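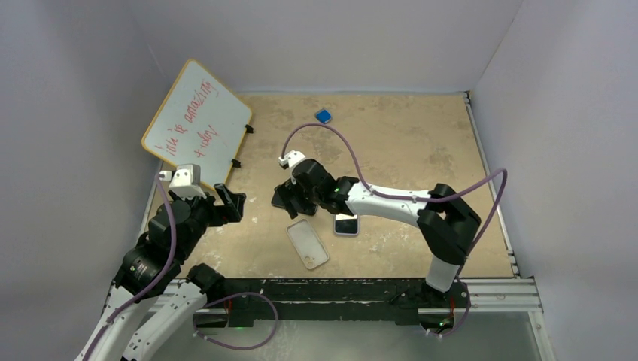
Worktop (kitchen and workshop)

12 comments · 30 shares

A worktop is a flat, hard-wearing surface on which food is prepared or light work is carried out. In kitchens it normally rests on base cupboards and is about waist height. In British homes the usual depth is 600 mm, which leaves room for a sink or hob.

Materials

Early worktops were scrubbed planks or slabs of local stone. Laminate, made by pressing printed paper and resin on to chipboard, became common after the war and is still the cheapest choice. Solid timber needs regular oiling. Granite and slate resist heat but are heavy, and may need stronger cupboards beneath them. Speckled and mottled patterns hide crumbs and small marks better than plain colours.

Local types

The town of Kirneck was known for a brown sandstone slab, cut at the Calloway quarry and sold with one rough edge. Few remain in use. Kunder, a joinery firm in the same town, later made beech tops with a raised lip at the back — a feature still found in older farmhouses nearby.

Care

Most surfaces can be cleaned with warm water and mild soap. Stains on timber are sanded out along the grain. Joints should be sealed again when the old sealant begins to lift.

See also: Draining board; Splashback; Workbench

Share this article (4)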